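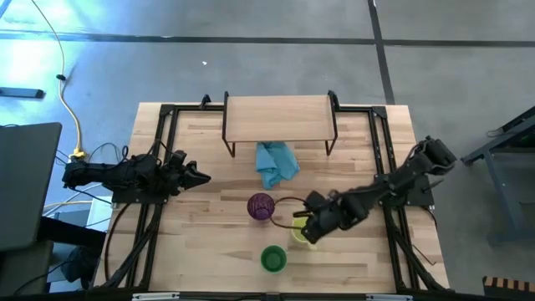

Three cups, a crumpled light-blue cloth and a small shelf on a wooden tabletop.

Sports > Youth Soccer > Opinion

Travel Teams Should Wait Until Children Are Older

The Favbridge Youth Soccer League will decide this spring whether to open its travel program to players under nine. The proposal has support among member clubs, and the reasons offered are sincere. It should nonetheless be declined.

At present the league registers 277 players in its youngest division. All of them play on Saturday mornings, on small fields, within a short drive of home. Under the proposal, the strongest would be selected in February and entered in a regional schedule with away matches in Havov and Kometti. Families would pay nearly $1,000 per season, before meals and lodging.

Supporters argue that early selection keeps talented players from leaving for private clubs. Some families do leave. The league has not shown, however, that they leave at age seven or eight, or that a travel schedule would have kept them. Size and coordination at that age change quickly, and a child passed over at seven may be among the best on the field at eleven – provided that child is still playing.

The effect on the remaining teams also deserves attention. When the Chukwu league adopted a similar plan, its Saturday division went from full rosters to teams that could not always field a side. Coaches followed the selected players, and practice was cut from two evenings to one.

A better course is available. The league could offer an optional skills session every week, open to any registered child, with paid instruction and groups of no more than 4 players per coach. It should be tried for 3 seasons before travel play is considered again. The cost would be modest, and field space is already reserved on weekday evenings.

Comments (3)

soccerparent_fav: Our older one did travel at ten and that was plenty early. The driving alone wore us out.

Northfield Coach: I disagree. The kids who want more should be able to get it, and they won't get it on Saturdays.

mjt: Would the skills session be on turf or the grass fields?

We use cookies to improve your experience on this site. By continuing to browse, you accept our cookie policy.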